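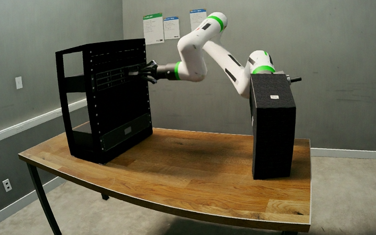 Home rack in the study: how do you deal with the noise and the heat?

Forum index > Home networking > Racks, cabinets and storage

gumtree_lane
Posts: 7
We moved in April and the new place has a small study off the hallway, which is where the NBN box is, so that's where the network gear has to live. I've been running everything off a shelf in the garage for years and never had to think about noise. Now I'll be sitting next to it all day.

What I have: a short open-frame rack, a 24 port switch, a patch panel, a second-hand 2U server with four drives, and a UPS that weighs more than the dog. The server is the problem. It's fine at night but once the afternoon sun gets onto that side of the house the fans wind up and I can hear it in the kitchen.

Options as I see them:
- buy an enclosed cabinet with foam lining
- swap the fans in the server
- get rid of the server and buy a small NAS
- put it all in the linen cupboard

My wife has already said no to the linen cupboard. I've been quoted $654 for the enclosed cabinet (a Clostitow, wall mount, glass door) and that's before delivery. Seems a lot for a box.

What have others done?

ratcheting
Posts: 183
Don't buy the cabinet. Foam-lined cabinets muffle high-pitched whine a bit, but the heat has nowhere to go, so the fans speed up and you're back where you started with less money. I had one for two summers and ended up running it with the door off.

Fans first. What's the model of the server? Some of the 2U ones take standard 80 mm fans and some have a proprietary connector with the pins swapped. If it's the second kind you can re-pin the plugs with a small screwdriver, but check the voltage before you power it up.

Tassie Devil's Advocate
Posts: 2210
I'll disagree with that. An enclosed cabinet works if you vent it properly. Mine has two 120 mm fans in the roof pulling air up from a gap in the bottom, and it sits a metre from my desk. Switch, router, NAS, small UPS. Summer temps inside get to 38 or so and nothing has ever complained.

The trick is to leave a blank space between the server and whatever sits above it, and fill any empty spots on the front with blanking plates so the hot air can't loop around to the intake.

ratcheting
Posts: 183
You've got a NAS in there. OP has a 2U server. Those are different amounts of heat.

Tassie Devil's Advocate
Posts: 2210
Fair enough, but the principle is the same. Bigger fans.

gumtree_lane
Posts: 7
It's a Barbu, about nine years old. Came from an office that was closing down. Label on the back is worn off so I can't read the exact model. Four fans in a row across the middle, each on its own little white plug with four pins.

mtsakiris
Posts: 512
Before you spend anything, find out how much power it uses. Plug-in meters are cheap and a lot of libraries lend them out. I measured mine and it was sitting at 148 watts doing nothing at all, day and night. All of that ends up as heat in the room. In a small study with the door shut you're running a little heater from November to March.

I replaced it with a four-bay NAS and an old mini PC. The pair of them idle at less than a third of that. My study went from needing the split system on most afternoons to needing it on the really bad ones.

You'll get some of the cost back on the power bill too, but work it out on your own tariff and don't trust anyone's sums on a forum, mine included.

Magdalini

Old Coax
Posts: 1377
Agree with Magdalini about the power. What do you use the server for, OP? If it's family photos and a bit of TV recording, a 2U server is like driving a tip truck to get the milk.

gumtree_lane
Posts: 7
Photos, backups for three laptops, and a media library. Also a home automation thing I set up and have mostly forgotten about. So yes, tip truck.

I like having it though. I learned a fair bit from setting it up.

Old Coax
Posts: 1377
Nothing wrong with that. But you could keep it in the garage as the backup box and have it switch on once a night, do its job and shut down. Run one cable out there. Then the thing in the study can be small and quiet.

kellerberrin_k
Posts: 64
We did more or less what Old Coax says. The garage machine wakes at 2 am, pulls the backups across and turns itself off. You want wake on LAN turned on in the BIOS and the clock set right. Ours was an hour out for half the year before I noticed it wasn't handling daylight saving.

Dust is the other thing with garages. I clean the front grille every couple of months with a soft brush. If you do woodwork out there, forget it.

ratcheting
Posts: 183
Four pins on the fan plug probably means speed control, so that's good news. Have a look in the BIOS for a fan profile. The office ones are often left on full cooling. Changing it to "acoustic" or "balanced" might fix most of your problem for nothing. Keep an eye on the drive temperatures for a week afterwards. I get nervous once drives are over 45.

gumtree_lane
Posts: 7
Found it. It was set to "maximum". Changed it to "balanced" and the difference is huge. I can still hear it but I can also hear the radio.

I'd still like to sort out where the rack goes. At present it's on the floor beside the desk and the carpet worries me.

Tassie Devil's Advocate
Posts: 2210
Get it off the carpet. Fluff gets drawn into the bottom and the carpet blocks any intake underneath. If the rack's short enough it can go on a solid table or bench. Put the UPS on the floor on a bit of board and leave it there, you don't want that weight up high.

petrichor
Posts: 29
Please check the table can take it. I had mine on a Skostach desk, the light one with the hollow top, and it developed a sag in the middle within a year. Solid timber is fine. A steel workbench is better but ugly.

Rubber feet under the rack also make a big difference to hum. Spinning drives set up a vibration and a desk works like a guitar body. I used washing machine pads cut in quarters.

Old Coax
Posts: 1377
Second the rubber pads. Cheapest fix on this page.

Also think about which wall. I'd keep it out of that afternoon sun if there's any choice at all, and leave a hand's width behind it for cables. You will want to get to the back more often than you expect.

mtsakiris
Posts: 512
And screw it down or strap it if there are kids about. An open rack with a server slid out on its rails will tip forward. I've seen it happen in an office with a much heavier cabinet.

gumtree_lane
Posts: 7
No small kids, but the dog is large and not careful. I'll put a bracket on it.

Plan for now:
- BIOS change done, costs nothing
- rack up off the floor onto the old kitchen table, which is solid hardwood
- rubber pads
- borrow a power meter and leave it on for a week

If the meter says what I think it will, I'll look at the small NAS and move the Barbu to the garage. Not buying the cabinet.

Tassie Devil's Advocate
Posts: 2210
Your call. I still reckon a vented cabinet looks neater and keeps the dog hair out.

ratcheting
Posts: 183
Dog hair is a fair point, I'll give you that one. Magnetic mesh filter over the front of the server. Gallham sell it in sheets and you cut it with scissors. Rinse it under the tap when it goes grey and let it dry before it goes back on.

gumtree_lane
Posts: 7
Update. Borrowed the meter from the library. It's using more than Magdalini's was, even on the balanced setting, so the NAS is going to happen. Rack is up on the table with the pads under it and the hum has gone. Fans are still there in the afternoon.

Does anyone know if I can move the four drives straight into a NAS, or do they have to be wiped?

kellerberrin_k
Posts: 64
Assume they'll be wiped. Most NAS units want to format them on first setup. Copy everything to an external drive, check you can open a few files off it, then move the drives over. And nine-year-old drives? I'd be buying new ones.

gumtree_lane
Posts: 7
The drives are newer than the server, I replaced them three years ago. But point taken about the copy. Will do that first.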